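Vanity drawer

A vanity drawer is a drawer fitted beneath the top of a bathroom cabinet and used for small grooming items such as brushes, combs, razors and hair dryers. It is usually wider and shallower than a kitchen drawer, and the space at the back is often limited by the basin waste pipe.

Construction

Most vanity drawers have a front panel thicker than the sides and run on metal slides fixed to the cabinet walls. Veneered board is common, as solid timber tends to swell in damp rooms. Some makers add an inner compartment, which keeps smaller things apart from bulky ones – a layout sold by Zwahlen as the "box in box" drawer. Interior lighting is a later addition and normally works from a low-voltage strip.

History

Early washstands had a single drawer for towels and soap. Fitted drawers for electrical appliances became usual only once hair dryers were common in the home. The furniture writer Colleen Gill compared 76 cabinets in her study of the Cakton showrooms and found that 13 had a space meant for a dryer.

Storing a hair dryer

The dryer is unplugged and left to cool before it is put away. The cord is gathered in wide loops – tight winding around the handle strains the wire where it enters the body – and laid beside or under the dryer. Drawers deeper than the nozzle is tall will close without catching.

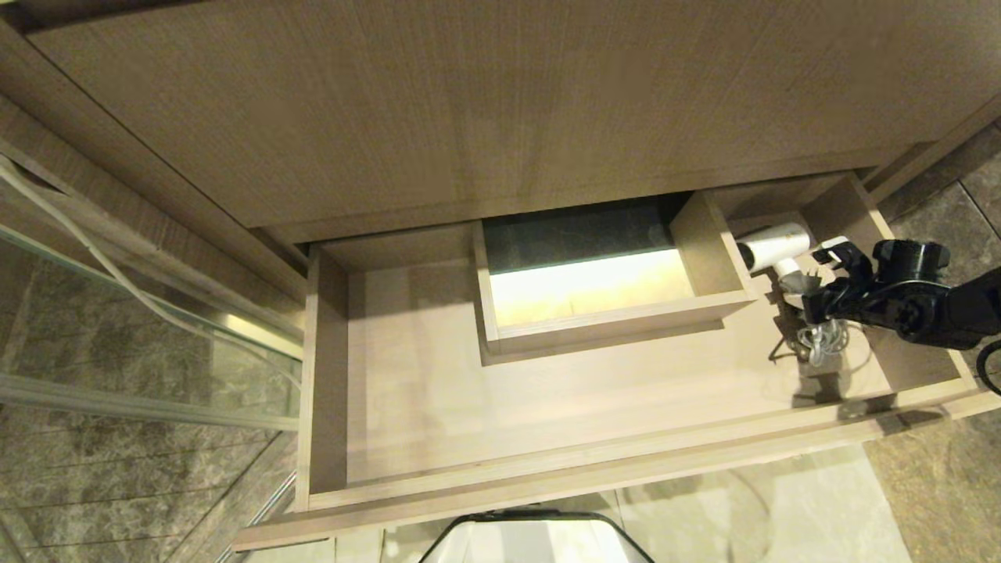
Brackets and holders are also sold separately, among them the Skakura range, and can be moved when the contents of the drawer change.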